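# Small Box, Big Relief: The Raptis Bracelet Box 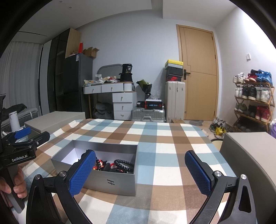
Rurport Home Notes – Issue 40, p. 6

I own far too many beaded bracelets, and since August they'd been living in a soup bowl. Then I bought the Raptis box, and wow, I'm a convert! It's a plain silver-grey rectangle with a white lining, and even my black beads are easy to pick out against it (the red ones too, most mornings).

I don't sort anything. Everything goes in a heap, I carry the box to the bed, tip through it and choose. The corners have stayed crisp after 100 or so openings – better than the Castuvstead one I had before, which split along a seam.

My one gripe is that there are no dividers, so long strands do tangle. A shallow tray would fix it, and I'd happily pay extra. I'm still buying a second one for earrings.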